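Bench notebook, kitchen cell
2018-06-11
Entry by P. Srisuk, additions by Panya where marked

Carried over from Friday: gripper pads replaced, wrist recalibrated, new grasp planner build loaded (Saithong branch, not main). The question from the Prokance people is still the same one they asked in the spring. Can the arm clear and reset a small kitchen counter without a person standing next to it? They want a yes or a no in July. I would prefer to give them a table with the failure cases in it, and have started one at the back of this book.

Scope for this week is tableware and fruit only. No glasses, no cutlery, no liquids. Panya wanted to include mugs. I said no, mugs have handles and handles are a separate problem that will eat the month.

Sim results first. 3000 episodes overnight on the rack insertion policy, plates only, randomized plate diameter and rim thickness. Of those, 2000 had the rack pose perturbed as well. Success holds up in the unperturbed set and drops off badly once the rack is yawed more than a few degrees. The plots are on the shared drive under Brelness, sorted by yaw. What happens in the bad cases is consistent: the lower edge of the plate comes down on top of a divider, the wrist force climbs, the controller reads this as seated, and the gripper opens. In sim the plate then falls through the counter, so the contact model needs looking at too. Separate ticket.

The "seated" test is the weak part. It uses vertical force only. A plate resting on a divider and a plate resting in a slot give nearly the same number. Options:

(a) add a small lateral wiggle after contact and look for side load from both dividers
(b) check final wrist height against the expected slot depth
(c) use the side camera to confirm tilt before release

(b) is cheapest and I will do it first. It fails when the plate diameter is unknown, but we can measure the diameter at pick. (a) is what a person does without thinking about it. (c) depends on segmentation of thin edges, see next paragraph but one.
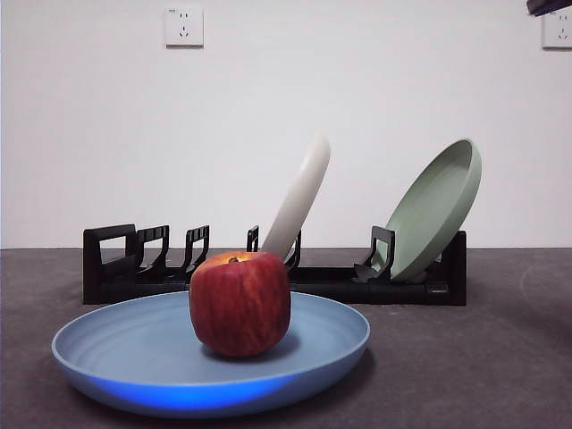 Chores of this type get described as pick and place, and the order of operations is left out of the description. A planner told to put the plates in the rack has to decide what counts as a plate that is ready to go. With the apple sitting on the blue plate, the plate isn't a free object any more, and the instruction is short one step. The fruit has to go somewhere first, or the plate has to stay where it is because somebody is using it as a fruit plate. Our planner has no opinion on which. It sees plate, rack, open slots, and it goes. I have added a precondition that the upper surface of the plate must be clear before any grasp on the rim. This is a patch. The right answer comes from knowing what the person wants, and I do not know how to write that as a precondition.

Edge-on plates. Segmentation is good on anything lying flat or leaning open toward the camera, and poor on a plate seen almost from the side. The cream one is a fair case: a thick rim, a sliver of face, a white wall behind it. The sage-green one next along gives the network much of an inner surface to work with. If the cream mask comes out broken in two, the planner will believe there are two narrow objects in the rack and will plan around both. Depth should settle it, and the depth channel is noisy on thin rims at this range. Tilt check (c) inherits all of this, so (c) goes to the bottom of the list.

Rack geometry. The model file has every divider as the same vertical tine. The real dividers are not all one shape. Toward the left they are slanted and ladder-like, and there is a hooked one at the right end by the green plate. Collision checking against the simplified model will pass approaches that clip the slanted ones. Needs a proper scan. Panya to do this with the Getine turntable if the rack fits on it, otherwise calipers.

Gripper force on fruit. Current limit is the one tuned for plates and is too high for anything we intend to eat afterward. Parameter 505 in the config is the ceiling, and it is global, so lowering it for apples lowers it for plates as well. Must be split per object class before anybody runs a mixed task. Do not edit 505 by hand on the cell machine. If you do, write it here.

PB: The approach for fruit is from the top in the current code. Stem is in the way of the palm sensor on a tall apple. Suggest side grasp at mid height, with the plate rim added to the collision set, as the rim is raised and the finger tips will come down inside it. Also I still think mugs.

PS: Side grasp agreed. Clearance between finger tip and rim to be logged on every attempt. Mugs no.

Time per item. A person racks a plate in a couple of seconds. Our timeout is 30 seconds per plate and the planner uses a good part of it thinking. I do not care much about this. A slow machine that can be left alone is useful for a kitchen at night. A machine of any speed that needs an engineer beside it is a more expensive way of doing the dishes. What Prokance is paying for is the unattended part, and on the evidence so far I would write "not yet" in that column, with the seated test as first reason and the clear-surface question as second.

To do
Height check (b) in the release condition, then rerun the perturbed set
Split force ceiling by class
Rack scan (Panya)
Contact model ticket, plate through counter
Ask Prokance whether fruit goes back on the plate or into a bowl. They will say it depends. Get it in writing

Saithong branch stays on the cell until the rerun is finished. Don't pull main over it.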